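Section 6. Entering a Quarter of Dwelling Approvals

This section explains how to enter approval records for new dwellings into Medard and how to prepare the quarterly table. You must have an editor account. If you can open the menu Records but the button New Batch is gray, your account is a reader account, and you should write to your office administrator.

Before you start, please have ready the approval lists from each district office and the table from the previous quarter.

6.1 Create the batch

1. Open Records and select New Batch.
2. In the field Period, choose the quarter. The quarter is decided by the date on which the permit was signed. The date on which the applicant paid the fee has no influence.
3. In the field Area, choose Wilby, Nieto or Grastach. One batch can hold only one area.
4. Press Save. The batch receives the status Open.

Note: The area cannot be changed after saving. If you selected the wrong one, delete the batch while it is still empty and create it again.

6.2 Enter the records

1. Press Add Record.
2. Type the permit number exactly as it is printed, together with the letters at the end. The letters show if the permit was amended.
3. Choose the dwelling type: Detached, Attached, or Apartment.
4. Type the number of dwellings. For an apartment building this is the number of separate units, so a building with 18 units is one record with the value 18.
5. Type the approved value of the work, without the price of the land.
6. Press Add. The record appears in the list.

A unit is counted as separate when it has its own entrance and its own kitchen. A bedroom with a shared kitchen on the corridor is not a dwelling, also if it has a private bathroom.
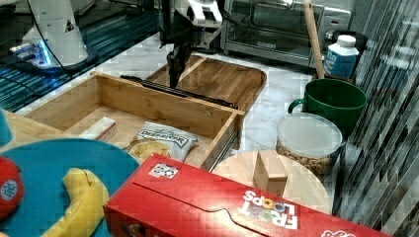
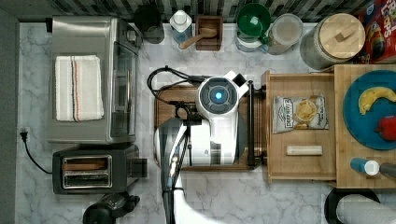 Kitchen counters

Renovation permits are entered only when they create a new unit. For example, a large house which is divided into 4 apartments is entered with the value 3, as one dwelling existed already. The existing dwelling is typed in the field Replaced, which stays empty for all other records.

Caution: Do not enter the same project two times when the permit was amended. Find the original record, open it, and press Amend. Medard keeps the older value in the history.

6.3 Check the batch

1. Press Check. Medard compares your batch with the previous quarter of the same area.
2. Read the list of warnings. A yellow warning means that a value is unusual. A red warning means that a value is missing or impossible.
3. Correct all red warnings.
4. For each yellow warning, correct the record or write a short comment. A comment such as "confirmed with district office" is enough.

The yellow warning appears when the number of dwellings in one record is higher than 70, or when the total differs very much from the previous quarter. In small areas the second case is common. One apartment project can make the whole quarter look strong, and the next quarter then looks weak. In Grastach this happened in February, and the batch was correct.

6.4 Close the batch

1. Press Close. The status changes to Waiting.
2. A second editor opens the batch and presses Approve. You cannot approve your own batch.
3. After the approval, open Tables and select Quarterly Summary.
4. Choose Original or Seasonally Adjusted. The adjusted table needs at least 6 closed quarters for the area. With fewer quarters this choice is not displayed.
5. Press Export.

Caution: An approved batch is locked. To open it again, send the batch number and the reason to Štěpánka Jelínek. When she is absent, Cletus Iwasaki can unlock it.

Section last changed: 2025-06-02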